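Put the small parts on a board

Arne Frerichs
2020-02-28

Most advice on sorting small parts begins with the container. Buy the right box with the right number of compartments, the argument goes, and the rest follows. I have worked at benches for long enough to distrust this. The container decides where a part is stored. The surface decides whether the part can be found, picked up and fitted, and the surface gets almost no attention.

My position is narrow. Any task involving loose parts smaller than a thumb should be done on a plain, light, rigid board laid on top of the bench, and the board should be treated as part of the job. I would extend this to model kits, clock repair, electrical fittings and the contents of the average kitchen drawer.

The usual objection is that the bench is already flat. It is, but bench tops are chosen for other reasons. They are dark to hide stains, or patterned, or scarred by earlier work. A dark top is pleasant to sit at and poor to search. A light board on a dark top gives two zones with a sharp border between them: what is in the job, and what is waiting.
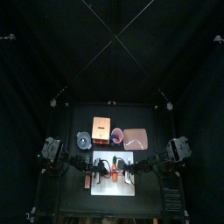 White board in front, box, bowl, cup and tray at the back of the table.

The containers in this arrangement sit behind the work, within reach and off the board. I consider that correct. A bowl on the board takes up working area, and its rim hides whatever has rolled behind it. It also invites the habit of dropping parts back in before the operator has decided whether they are finished with. Keep the vessels at the back and the decision has to be made with the hand in the air, which costs a second and saves a search.

I was argued out of a weaker version of this rule at Nernitz, where the assembly room used molded trays with shallow pockets. The trays looked orderly. The trouble was that a pocket fits one shape, and a job rarely consists of one shape. Long parts bridged the pockets, short ones tipped into the corners, and people began to work on the lids. When the lids were replaced with flat boards in June, the trays moved to the shelf and stayed there. The parts register ran to 3268 entries, and I doubt that any pocketed tray would have suited more than a small share of them.

Size matters more than material. A board should be large enough to hold every part of the current step with clear space between them, and small enough that both ends can be reached without leaning. Mine is 56 centimeters on the long side. Larger boards collect things that do not belong to the job: a cap, a strap, a length of cable. Each is harmless alone, but each has to be looked at and dismissed every time the eye crosses the surface. 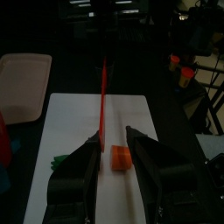
Spacing is the second half of the argument. People place parts by category, all the blocks here and all the rods there, when the more useful order is by access. A small cube with open space on two sides can be lifted cleanly. The same cube against a taller neighbor has to be nudged free first, and the nudge moves the neighbor. The fix is dull. Leave a finger's width on the sides the hand will use, and stand tall pieces where they do not block the approach to short ones.

Cylinders deserve a rule of their own. Stood on end, they fall; laid down, they roll. Engelhardt, who taught me most of what I know about small assemblies, laid every cylinder across the bench so that a roll would carry it toward him. I prefer to lay them along it, against a strip of card. Both methods work. Mixing them on one board does not. 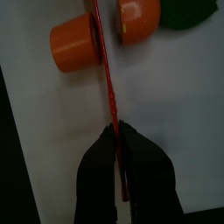 Long thin parts should be brought in last. A rod crosses the board and divides it, and anything on the far side has to be reached over. If it must pass between two other pieces, set those down first, check the gap, and only then pick up the rod. I grip it near the lower end when aligning and move up as it seats. Others grip at the middle for balance, and with a heavy rod they are right.

Color is overrated as an aid. The Jalard kits code everything by color, and the coding helps until two parts share a shade, which in my set happens at step 3. Contrast with the surface is more dependable. A red or orange part on white is found at once, and so is a black one. White parts are the weak case, and for those I keep a gray sheet to lay over the board. The Lilar mats, gray on one side and white on the other, do the same job with one object to store instead of 2.

The cost of all this is a board and the minute needed to clear it between steps. Clearing is the part people skip, and a board that is never cleared becomes a second bench top with the faults of the first.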